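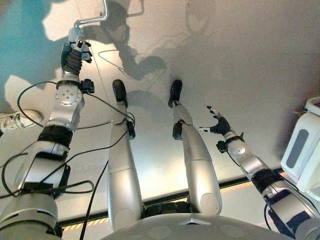
Provex opens its crank-turning sessions to outside labs

I'm Homa Ahmadpour, I run data collection at Provex, and I've been asked to write our news this time instead of sending it through the usual channels. So bear with me, I talk a lot!

Starting in December, Provex will share Birnel, our growing set of recorded examples of a humanoid robot working with handles and cranks. The first release holds 2000 examples, and 259 of those are ones where the job went wrong. We kept them in on purpose. A learning system that only ever sees clean runs has no idea what to do when its grip slips halfway around (ask me how I know).

The work itself is pretty simple to describe. One of our operators steers the robot's arms and hands through a task, and we save what the head camera sees along with the joint positions and whatever the wrist modules pick up. Then the operator resets everything and does it again. And again. We have six operators on the team now, and every one of them turns a crank a little differently, which I love — some go slow and steady, some let go and regrip twice per turn.

Dalia Abdel Rahman, who leads our learning group, has been training on early batches since the pilot. "I stopped asking Homa for prettier examples," she says. "I wanted the awkward ones, with the elbow in a strange place and a shadow right across the work. That's what the robot is going to see in a real building."

Each example comes with a short note from the operator, written right after the run. They're my favorite part. A lot of them just say "ok." One says "left hand fine, right hand daydreaming."

Labs can ask for access through the Birnel page on the Provex site. The first round has room for 70 groups, and student teams are very welcome. There's no fee, but we do ask you to tell us what you tried and send back any labels you fix.

Questions about the recordings can come straight to me, and anything about training should go to Dalia. We're both at our desks most days, and I'm the one who picks up the phone.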